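Line Umpires and Match Charters Wanted for the Nodilstead Clay Court Tournament

March 15, 2018
By Trinity Dunleavy

The Nodilstead Clay Court Tournament is recruiting line umpires and match charters for its May event at the Skostdale Tennis Center. Both positions are paid by the session. The singles main draw consists of 63 matches on four courts, with qualifying played over the two days before it.

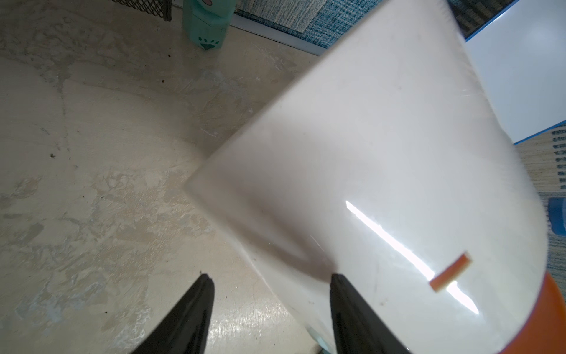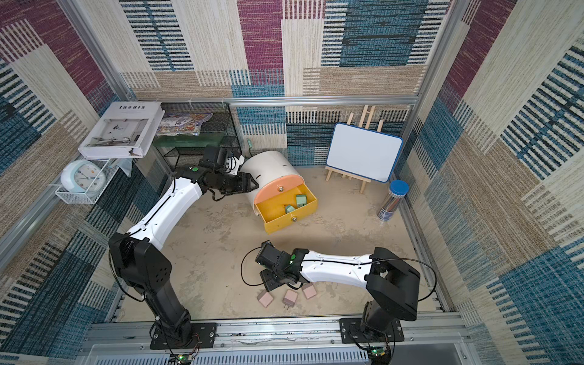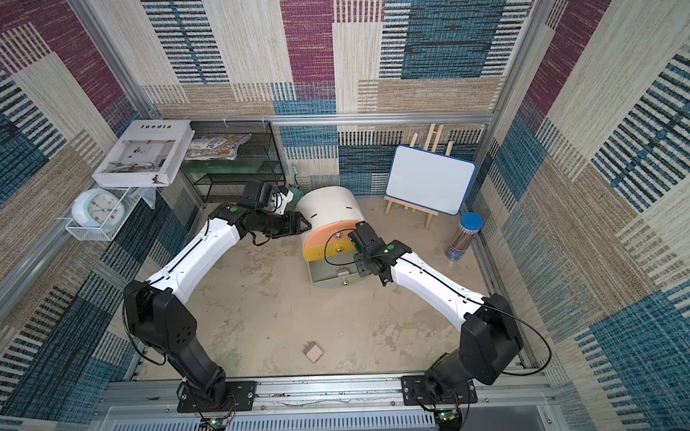 Do applicants need a current officiating certification?

Line umpires need one at the provisional level or higher, valid through the last day of the event. Match charters do not need a certification but must pass a scoring test before they are assigned to a court.

Line umpires

Crews of five will work the show court and crews of three will work the outside courts. Rotations are one hour on, one hour off. On the outside courts, each official covers a long line and moves to the service line when play is at the far end, so applicants should be familiar with short-crew positioning.

There is no electronic review at the event. Ball mark inspections are carried out by the chair umpire. A line umpire may be asked to point out a mark and must be able to locate it without hesitation. Officials who have worked only on hard courts will be considered if they attend the clay procedures session on the afternoon before qualifying starts.

Requirements:
- Minimum age 18 on the first day of qualifying
- Eye test dated within the past 12 months, corrected vision acceptable
- Able to stand for a full rotation in direct sun
- Available for at least four consecutive days
- No coaching or family relationship with any entered player (declare it if unsure)

Match charters

Charters sit at the back of the court and record every point on a tablet using the Yorath entry system. The fields are serve direction, first or second serve, return type, rally length, last shot and how the point ended. Entries must be made before the next serve is struck. Corrections go in at the changeover and are flagged in the file.

The scoring test uses recorded play from last year's event, 1,029 points in total, split into blocks. Applicants complete one block at home and one under supervision. The pass mark is 97 percent agreement with the reference file on how the point ended and 94 percent on serve direction. Rally length must be within one shot. Applicants who miss the mark in one field may repeat that field once.

Charting data is passed to the broadcaster, Vindoron, after each set and is used for on-screen graphics. Charters may not share data with players, coaches or any outside party, and may not carry a phone on court. Breach of either rule ends the assignment with pay only for sessions already completed.

Schedule and conditions

Day sessions begin at 11 a.m. Report time is 75 minutes earlier. Night sessions are played on the show court only, which seats 2,000, and begin no earlier than 7 p.m. The final will be played on Sunday afternoon. If rain pushes it back, Monday is held in reserve, and all officials assigned to the final must be available for it.

Payment is by session at a fixed rate, stated in the offer letter. A session that is rained out after report time is paid at half rate. A session that runs past midnight is paid as two. Meals are provided on working days. Shared lodging is available for officials who live more than 50 miles from Skostdale and must be requested on the application form.

Shirts and hats are issued at check-in. Officials supply their own khaki pants or shorts and flat-soled clay court shoes. Shoes with a deep tread will be refused at the gate.

How to apply

Send the application form, a copy of your certification if applying as a line umpire, and the names of two chief umpires or referees who have seen you work. Charter applicants may name a coach or a statistics supervisor instead. Applications are reviewed in the order received by Jui-lin Chiu, chief of officials. Assignments are posted by court and session, and swaps have to be approved by her the day before.

You may apply for both positions, but you will be assigned to one.

Comments (4)

deepreturn
Is the Yorath test the same one as last year? I passed it and would rather not do it again.

Trinity Dunleavy
The rally length field has changed, so last year's passes do not carry over. You can skip the block at home and go directly to the supervised one.

baseline_marge
Worked the outside courts two years ago. Bring more sunscreen than you think, the far end of Court 3 has no shade until late afternoon.

T. in the cheap seats
Does the half rate for rain apply to qualifying too?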